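Drakska Holdings: governance and succession workstream
Progress report to the lender group, 8th September
Prepared by Rangi Pryor, reviewed by Mei Blackwood

1. Status

The transfer of executive authority from the founding chair to the interim chief executive is complete at the parent level. Two of the three operating subsidiaries, Cletlow and Brannigan, have adopted the revised delegation schedule. Trutum has not. Its board asked for changes to the capital spending clause, and a second draft is with outside counsel.
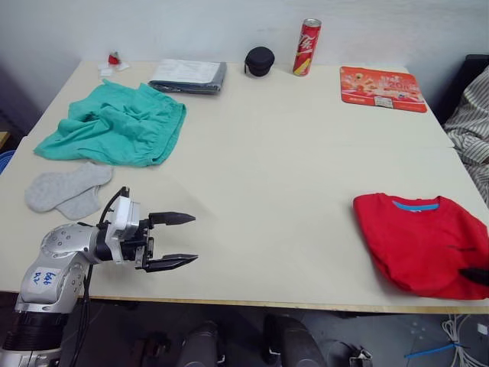
Arm marked in blue marker, over a beige tabletop.

2. Share register

The reconciliation covered 2756 registered holders. Mismatched entries were found in 8 accounts, all of them dating from the Brannigan share exchange. Corrections have been filed for six. The remaining two need signed statements from the holders' estates. No voting rights are affected at the level that would trigger the consent clause in the loan agreement.

3. Related-party contracts

Supply contracts between Cletlow and Trutum were repriced in March. The new terms follow the method agreed with the lender group, and
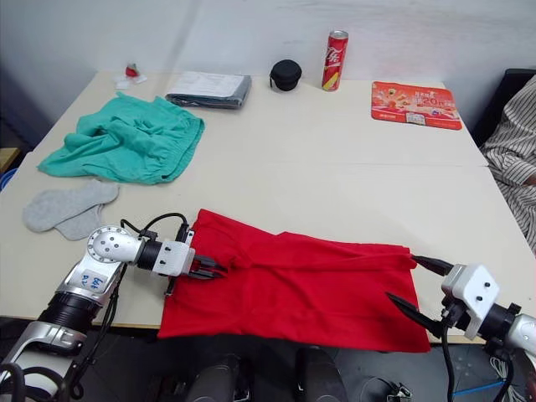 the audit team has tested 200 invoices against them. Exceptions were limited to late credit notes. A full list is in Annex B. Brannigan has no open related-party balances.

4. Open items

Trutum delegation schedule: second draft under review.
Estate statements: requested, not received.
Independent director search: shortlist agreed, interviews not yet scheduled.

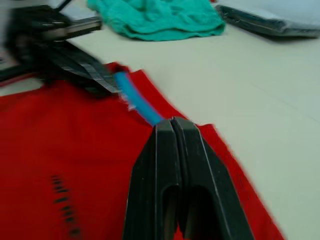

Gripper fingertips at one end of a blue strip.

5. Funding

Spending is within the approved budget. Counsel fees for Trutum will be charged to the contingency line. No further drawdown is requested for this period.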